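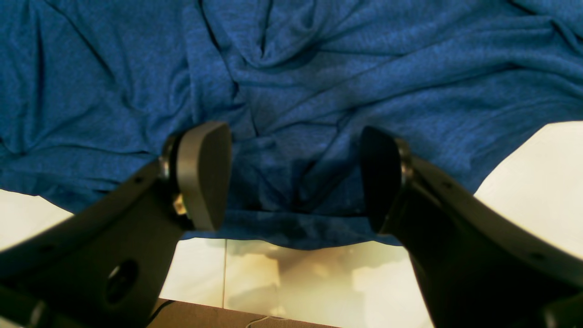
SMALL CRAFT BUSINESS: COURSE HANDOUTS

Unit 4. Pricing for a first craft stall

Last updated: March

This handout accompanies the second session on selling handmade goods. Learners should bring their own cost sheets; blank copies are held at the Skerkadgate office.

4.1 Direct costs

Direct costs are those that rise with each item made: materials, labels, wrapping and any commission on the sale. Postage paid on materials belongs here as well. Materials left over from an earlier batch must be entered at the price originally paid.

4.2 Fixed costs

Fixed costs are paid whether or not anything is sold. They include the stall fee, insurance, travel and the hire of a table. Equipment bought for long-term use should be spread over its expected life — learners often charge the whole sum to the first event and are discouraged by the result.

4.3 Worked case

Dorota Baran makes candles under the name Pilum. She prepares 300 candles for a season of markets. Her fixed costs for the season are £465 and her direct costs come to £3 a candle. Her fixed cost per candle is therefore £1.55, and the full cost, before any payment for her time, is £4.55.

At a price of £8 each candle contributes £5 towards fixed costs. She must sell 93 candles to cover the £465. Everything beyond that figure pays for her labour and for any unsold stock.

4.4 The maker's time

Time spent making, packing and standing at the stall should be recorded in hours. An hourly rate is then chosen and applied to all of it. Where the resulting price is higher than customers will pay, the maker may simplify the item, buy materials in larger amounts or withdraw it from the range.

4.5 Task for next session

Complete a cost sheet for one product and calculate the number of sales needed to cover a single stall fee. Completed sheets should be handed to Aileen Lagman before the session begins.

Related handouts
Unit 3. Choosing a market
Unit 5. Taking payments and keeping records
Unit 6. Labels and product safety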